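The McKinnon Clays Open will return to the Semutar shooting grounds in April, with two days of sporting clays and a prize fund of $3,000. Registration opened on February 7, 2026.
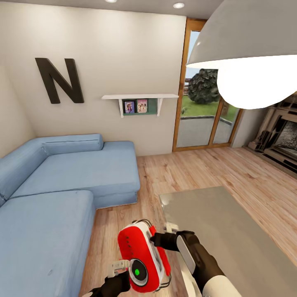
Nataša Petek said the earlier date is better for juniors, but she would like a second practice field to be open on the evening before.

Each squad will shoot nine stations per day – shells are not included in the fee. 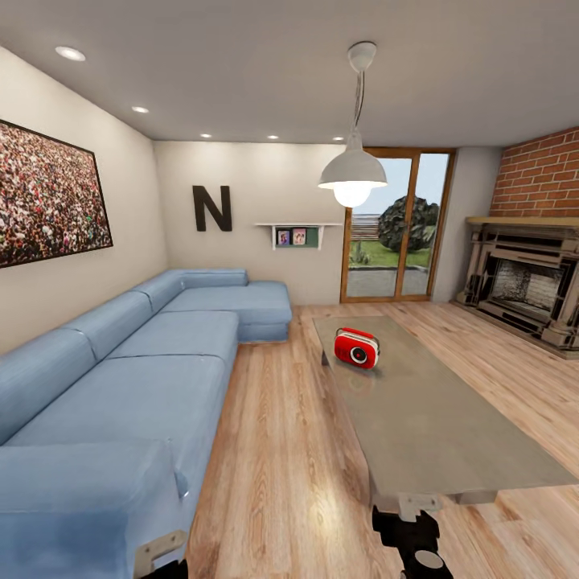 Light blue sectional sofa in the living room.

Entries are taken by the club office until all squads are full. Eye and ear protection is required. 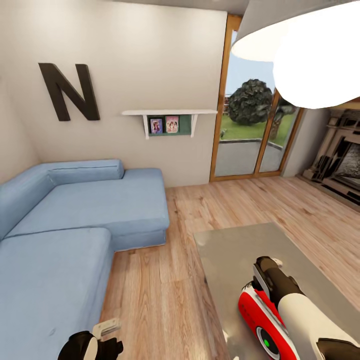
Wall shelf with two small framed pictures.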